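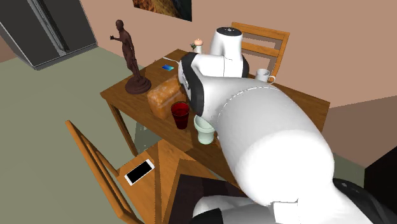

Torden Table Chores is a set of 649 simulated episodes for testing whether an arm can clear a table without a person stepping in. Most policies we tried can't do it yet. Single cups on a bare top are fine; trouble starts with a surface like the one in this render, where a green cup stands right beside a red one and a loaf of bread lies just behind.

Splits: 98 episodes are held out for testing. Please don't tune on them.

Known gaps: no liquids, no cloth, no real-world runs.

Maintainers: Meenakshi Raju, Joscha Hagedorn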